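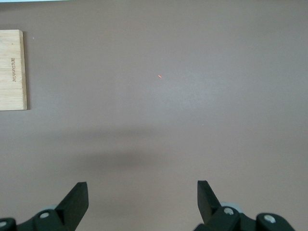

Jaltness Residents Board > Council and Politics > Deputy mayor reshuffle

tollgate_r
Posted 09/01/2022

So the mayor has moved the portfolios again. Roads and drainage goes to Kohei Ikeda, who had parks until now, and Martinelli goes over to planning. That makes Ikeda the third person on roads since the last election. The notice on the town site is two paragraphs long and gives no reason.

Does anyone know if the Kiria Street resurfacing is still on the schedule? It was supposed to go out to bid in November and I never saw the bid posted.

marnie55
It was posted and then pulled. I asked at the front desk and was told the scope had changed. They couldn't tell me how.

oldquarry
I think people are making too much of this. Portfolios get swapped. The public works staff do the actual work and they are the same staff as before. Ikeda did fine with parks. The Mania field drainage got finished under him and that had been sitting for years.

tollgate_r
The Mania drainage was funded and designed before he got there. He was in the job when the digging started.

oldquarry
He still had to get the extra money through. I was at that meeting. It went 7 to 2 and it would not have passed without him talking to people beforehand.

pbell
I'm with tollgate on this. Every time the portfolio changes hands the new person wants a review, and the review takes months. We had one under the first guy and another under Martinelli. Both said the same thing about Kiria Street, that the base is gone and a thin overlay won't last two winters.

gus_on_kiria
I live on Kiria. I've counted 19 patches between the bridge and the school. My neighbor lost a tire at the bottom end and the town denied the claim, said it hadn't been reported in writing.

marnie55
gus, did he appeal? There is a form. You have to send it in by mail, they won't take it by email.

gus_on_kiria
No, he just paid for the tire.

hollis_w
Does Martinelli going to planning bother anyone else? He voted for the warehouse rezoning and now he chairs the meetings where the site plan comes up. I'm not accusing him of anything. I'd just like to know if he plans to step back for that one item.

oldquarry
Voting for something in public is not a conflict. By that standard the whole council would have to leave the room.

hollis_w
I didn't say conflict. I said I'd like to know.

pbell
The petition on the rezoning had some 3,000 names on it. I'd expect a bit of caution from whoever takes over the file.

oldquarry
A lot of those names were from outside town. The clerk said so at the time.

pbell
She said a portion were. She never gave a number.

tollgate_r
Can we keep the warehouse in the other thread please. I emailed Ikeda's office about the bid. Will post the answer if I get one.

marnie55
Ask him about the storm drain by the library too. It backs up every time it rains.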